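Holtness Toy Library Reopens With Room to Play

The Holtness toy library is open again, and it looks wonderful! After closing in August for repairs to the floor and heating, the lending room on Geddes Street came back in December 2023 with new shelving, better lighting and 812 toys, games and puzzles ready to go home with local families.

The biggest change is the play corner, where children can try things out before they borrow them. It has its own tables, a soft rug and a low bench for parents, and on opening morning it was packed from the minute the doors were unlocked.
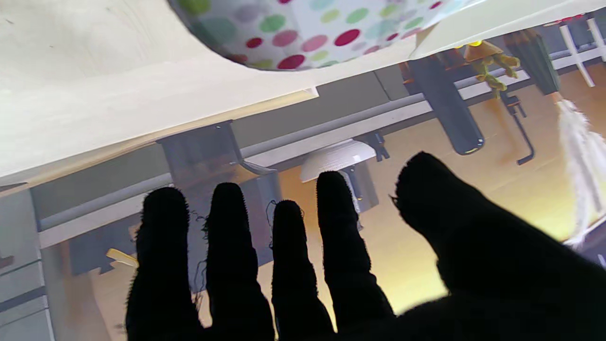 Borrowing works the way it always has, with a card that costs $4 a year and covers everyone in the household. Families can take toys home for two weeks and renew them once, and the small stuff is every bit as popular as the big boxes. There's a little yellow-green plush with its limbs splayed out, a fluffy white tassel, and something rounded and white with polka dots in red, pink, green and teal that is about as cheerful as anything in the building. The pale wood table goes beautifully with all that color, too.

The library signed up 104 households in its first week back, and 38 of them had never borrowed before. Neighboring Tollness, which has no toy library of its own, is now included in the lending area, so families there can get a card on the same terms. Donations of clean toys in good shape are welcome at the front desk during opening hours.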